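Gripper and Wrist Camera Comparison — Inspection Checklist with Comments
Simulation stage, before release to the physical cell
Date of inspection: Thursday, August 2, 2018
Units under review: Breneo two-finger gripper; Warkirus two-finger gripper
Arm model: Shimada. Controller: Wekero
Status: passed with comments, two items open

Scope

This checklist covers the simulated trials only. Guarding, emergency stops and floor markings in the physical cell are recorded on a separate form and must be signed off before either gripper is mounted. Items carried over from the April inspection are marked (A).

Section 1. Model and controller

1.1 Arm model matches the version held on the shared drive. Yes.
1.2 Joint limits entered and locked. Yes.
1.3 Speed limit applied to all joints during approach. Yes. Comment: the limit was missing from the Warkirus set-up file when the inspection began. It was added and the file saved again.
1.4 Stop command accepted at any point in the cycle (A). Yes. Comment: tested 6 times with each gripper. The Wekero log shows every stop, but the entries are hard to find among routine messages. A separate stop log is requested.
1.5 Collision checking switched on for fingers, gripper body and wrist. Partly. Comment: the wrist was left out of the Breneo file. Trials run before this was found are not to be counted in the comparison.

Section 2. Wrist camera

2.1 Lens model set to wide angle for both grippers. Yes.
2.2 Fingertips visible in the open and closed positions. Yes, both units.
2.3 Gripper body does not hide the working area. Partly. Comment: the body takes up a good deal of the lower view. This is acceptable for side approaches. For approaches from above, the inspector recommends a higher camera bracket and a repeat of items 2.2 and 2.3. 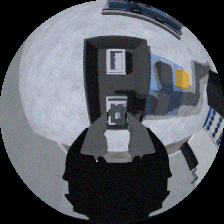
2.4 Distortion correction applied before distances are measured. No. Comment: measurements were being taken from the uncorrected view. Readings near the rim must not be used to set clearances until this has been put right. OPEN.
2.5 Image delay recorded. Yes. Comment: 84 ms on average. The agreed upper limit is 100 ms.

Section 3. Grip trials

3.1 Same start position and same set of objects used for both grippers. Yes.
3.2 Number of valid trials recorded. Yes. Comment: 372 in total, shared equally between the two units.
3.3 Dropped or slipped objects logged with a cause. Partly. Comment: causes are given for the Breneo trials only. The Warkirus entries read "slip" and nothing further.
3.4 Closing force kept within the set range. Yes. Comment: the Warkirus unit reached its set force sooner, but overshot slightly on narrow objects — this should be watched closely in the first physical trials.
3.5 Behaviour on loss of power defined (A). No. Comment: the Breneo model holds its grip and the Warkirus model opens. The cell procedure must state which is required before a choice is made. OPEN.

Section 4. Release

Neither gripper may be fitted to the physical arm until items 2.4 and 3.5 are closed. Items 1.5 and 3.3 may be corrected alongside other work, provided that the revised files are sent to the inspector before the next review. The camera bracket is a recommendation and does not hold up release for side approaches.

Completed forms are to be kept with the trial records.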